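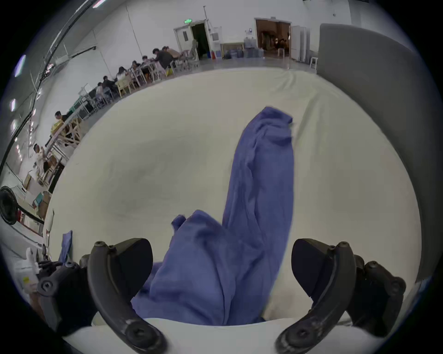
A blue-violet cloth on one of the work tables at the Kenley hall.

Kenley Mending and Folding Room Opens Its Doors for a Second Season

KENLEY — The Kenley Textile Room, a shared workspace where neighbors sort, fold, mend and pass along household cloth, will begin its second season in May with longer hours, more table space and a new Saturday session for beginners. Admission is free, and so is everything on the giveaway shelves.

The room opened last year as a trial in the hall on Ballier Street. The plan was modest: take in clean towels, throws, scarves and bed linens that people no longer used, get them into good order and find them new homes. By the end of the first season, 1353 pieces had gone out the door again, well past the original goal of 1000.

"We were thrilled, and a little out of breath," said Touran Rezaei, who coordinates the room. "People came in with one bag and stayed the whole afternoon. They wanted to learn how to fold a fitted sheet, or what to do about a pulled thread in a blanket they loved. So this year we're making a lot more room for that."

Work happens at big white tables with a smooth, pale top, where even a long piece of fabric can be stretched out and looked over from end to end. Each item that arrives gets the same treatment. It is shaken out, checked on both sides for holes, stains and loose seams, and then sent to one of three places: the folding table, the mending basket or the rag bin. Soft, fuzzy fabrics have a pile of their own, as they pick up lint from everything around them and need a brushing before they are folded.

The folding method is one Rezaei learned while working at Gunawan, a small linen service in the next town. Every piece is smoothed flat by hand, folded in thirds the long way and then in half until it stands up by itself on a shelf. Long, narrow pieces such as scarves and table runners are rolled. It takes a newcomer a few tries to get the hang of it — and then it is hard to stop!

The Saturday sessions will run for 2 hours, starting at 10 a.m., and no experience is needed. The first hour covers sorting and folding. The second is given over to simple repairs by hand: closing a seam, patching a worn spot, turning up a hem. Needles, thread and patches are provided. People are welcome to bring something of their own to work on, and many do.

Also new this season is a lending shelf put together with Urkia, the sewing supply shop across from the post office. The shop has donated 200 spools of thread along with scissors, pins and measuring tapes. Anyone who has attended a session can borrow a small kit and take it home for up to a month.

"I had a woman tell me she'd kept a torn quilt in a closet for years, just feeling bad about it," Rezaei said. "She took a kit home, and the next time I saw her she had the quilt over her arm. She wanted everybody to see the stitches, even the crooked ones. Especially the crooked ones, I think."

The room accepts clean, dry household textiles of any size or color, including pieces with small holes or worn edges. Single towels and odd pillowcases are fine. Please leave pillows, mattress pads, rugs and anything with a strong smell at home. Donations may be dropped off during open hours and should be in a bag or box with the donor's first name on it, in case a favorite item gets mixed in by mistake. It has happened more than once.

Groups of up to eight may reserve a table by signing up on the sheet at the front desk. Children are welcome with an adult, and there are always washcloths to practice on. Comfortable shoes are a good idea, as most of the work is done standing.

The full May schedule will be posted at the hall and in the window at Urkia. Questions about donations, sessions or kit loans can be left at the front desk for Touran Rezaei.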